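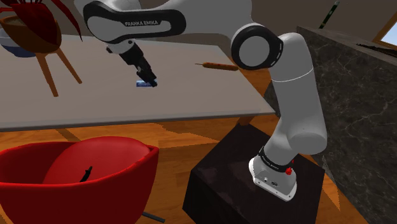 Dorottya Simon wants to know how I can call it a hobby when I spent five hours in line for a used accordion. Fair question, Dorottya! I'm going to answer it in pieces while my coffee brews.

**1/** So I play accordion. Badly, but with feeling. Started last December on a loaner with two dead keys and a strap held together with kitchen string, and my neighbors have been very patient people ever since.

**2/** The one I stood in line for is a Drolton, 70 buttons on the left hand, pearly green, smells like somebody's attic. The bellows wheeze on the low notes. I love it so much I could cry.

**3/** Price was $1,164 with the case. I had been putting money in an envelope since spring and yes, I did the thing where you count it in the parking lot and then count it again.
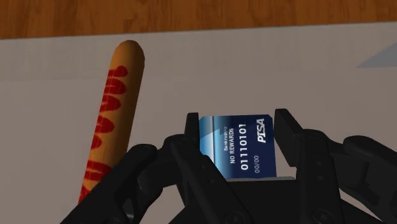 **4/** And then the tuning! I had no idea. Every note has its own little metal reeds, sometimes two or three of them, and when they drift apart you get this sour wobble. A bit of wobble is the good French café stuff. Mine sounded like a goose in a tunnel.

**5/** Efua Dramani told me to leave the reeds alone until I'd played it for a month. Best advice I got. Half the sticky buttons loosened up by themselves and I learned which noises were the instrument and which were me (mostly me).

**6/** Current repertoire: one waltz, most of a polka, and the first half of a tango that falls apart right where the left hand has to jump. I slow it way down, get it clean, speed it up, wreck it again. Repeat until dinner.

**7/** If you're shopping for a used one, play every single button before you hand over cash, both directions, push and pull. Smell the case too. Mold gets in the leather and it's a pain to get out.

**8/** Anyway the coffee's done and it's past 9 a.m., so I'm allowed to make noise now. Somebody please send me an easy polka in G.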